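Ripe by When? The Trouble With "Ready to Eat"

Every grocery store in Ondport now has a section where the fruit comes with a promise. The sticker says ripe, or ready, or eat today, and the price goes up to match. I have been buying from that section on and off for most of a year, and I would like to register a complaint. 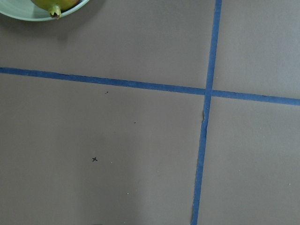 What the sticker is selling

My complaint starts with the word itself. "Ripe" used to be something the buyer decided. You picked the thing up, you smelled the stem end, you pressed it with a thumb when the produce clerk was looking the other way. Sometimes you were wrong and ate a mealy peach over the sink. The mistake was yours, and you were a little better at peaches afterward.

Now the store has taken over the decision and charges for it. The chain I use most, Fedoruk, puts its ripe line in a separate case with its own lighting and its own small tags. A mango in that case costs a good deal more than a mango in the bin ten steps away. I have bought both on the same trip and left them on the kitchen counter side by side, and by Saturday I could not have told you which was which. My wife could not either, and she grew up with a mango tree.

I asked at the service desk once what the difference was. The answer was that the ripe ones had been "conditioned." I asked what that meant and was told it meant they were ready to eat. You can go around that track as many times as you like.

To be fair to the trade, there is a real process behind the word. Some fruits keep ripening after they are picked, and a warehouse can hurry them along with warm rooms and a bit of ethylene gas, the same gas the fruit gives off on its own. Bananas have been handled this way for generations and I have no quarrel with it. A banana is a banana. My quarrel is with the spread of the claim to fruit where it makes very little sense.

Fruit that does not ripen on a shelf

A lot of fruit is finished when it leaves the plant. Grapes, cherries, citrus, strawberries and pomegranates will not get sweeter on your counter or in anyone's warm room. They will get softer, or drier, or moldy. So when I see a "ready to eat" sticker on a pomegranate, I have to ask what it was ready for before. It was picked ripe or it was picked too soon, and a sticker put on three weeks later cannot change which.

The color doesn't help you much either. We have been trained to think red means done. Plenty of pomegranates stay yellowish or greenish on the outside and are perfectly good inside, and some of the deep red ones in the fancy case are pale and sour when you open them. It depends on the variety and the weather and who picked it. Shoppers pass over the dull ones, the stores notice, and the growers are told to send redder fruit. Nobody in that chain has tasted anything yet.

The same thing has happened to apples, and people my age have watched it happen. There was an apple we all ate as children that got redder each decade and worse each decade, until it was a handsome red object with wet cardboard inside. It sold well for a long time. I take that as evidence about shoppers, me included, and I don't find it flattering.

The app is supposed to fix this

Last October a leaflet came through the door for a service called Irnel, which says it can tell you how ripe a fruit is if you point your phone at it. It gives a score out of 1000. I am suspicious of any score out of 1000 for a pear. I doubt there are a thousand different states a pear can be in that a person could taste, and if there are, I doubt a phone can see them through the skin.

I tried it anyway, because I think you should try a thing before you grumble about it in print. I pointed it at a pear on my counter and got 722. I moved the pear nearer the window and got a different score. I ate the pear. It was fine. I have no idea whether it was 722 fine.

Friends tell me I am being unreasonable, and that these tools will improve. Maybe they will. But I notice that the improvement is always promised in the direction of my knowing less. The store will know, or the phone will know, and I will be handed the result. My grandmother could choose a melon by knocking on it. She could not explain what she was listening for, and I did not learn it from her when I had the chance, which I regret more than I regret most things. I don't believe an app would have given it to me.

What about waste?

The best argument on the other side is waste, and I don't want to skip over it. The people who sell ripe lines say that households throw out fruit because they buy it hard and forget it, or buy it soft and don't get to it in time. Label it clearly and less ends up in the trash.

I would believe this more readily if the labels told me when the fruit was picked. They don't. At Fedoruk they give a day by which I am meant to eat it, and that day belongs to the store's calendar. I have thrown out good plums because a tag told me they were past it, and I felt responsible and tidy as I did so. I have also kept tagged avocados to the very day printed on them and found them brown right through. In my kitchen, which is the only one I can speak for, the tags have not reduced what goes in the bin.

There is also the packaging. Ripe fruit bruises, so the ripe line comes in molded plastic trays with a lid. Six apricots, six little dents, a film on top. The hard apricots in the open bin come in whatever you brought with you. If waste is the concern, I would like someone to put the tray on the scale too.

What I would like instead

I would pay extra for information. Tell me the variety, the place and the week it was picked, on a card above the bin, in letters I can read without my glasses. The Drasitz market, across the river, does this with chalk. The stalls there will also cut a piece of fruit open and let you taste it, and that settles the question faster than any score. Sometimes the seller tells you not to buy the thing today. I have never once heard that at the ripe case.

I know the market is not open to everyone. It closes at one in the afternoon, the parking is bad, and if you work weekends you are out of luck. I am not telling anybody to reorganize their life around a plum. But a big chain has more chalk than a market stall does, and more knives. It could put out a plate of slices tomorrow morning if it wanted us to find out what we were paying for.

Until then I am back at the open bin, pressing things with my thumb. Last week I got the peaches wrong again, and I made them into a cobbler.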